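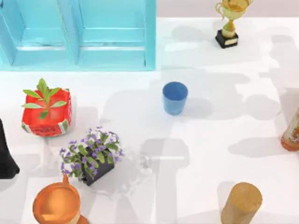 Camping at Fadmont with kids, lake side or river side?

tentpeg621
Hello all. We go to Fadmont in July with two small children and one tent. The park map shows a lake loop and a river loop. Which one do you recommend? We want to swim every day and make one easy hike.

Mossyboot
Lake loop. The beach is sandy and the water stays shallow for 20 yards. From the river loop you must walk to swim.

karelo
I don't agree with Mossyboot. The lake loop is full of boats, and the trailers start to arrive at six in the morning. We slept much better by the river. The walk to the beach is short, even my youngest did it without crying. 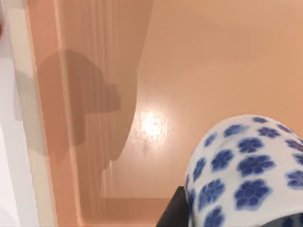
Also the Follomus trail begins directly at the river loop, so you have your easy hike there. Take the left branch at the bridge, the right one is steep.

Mossyboot
Boats only on weekends. In the week it was very quiet for us. And the river loop has mosquitoes, you forgot this.

karelo
I didn't forget, we had few. Maybe it depends on the year.

pinewren
Is the store at Brarnum still open? Last summer it had ice and firewood, but cash only.

Mossyboot
Yes, open, closed on Wednesday.

tentpeg621
Thank you for the answers. I reserved river loop, site 100. If the mosquitoes are terrible I will write it here.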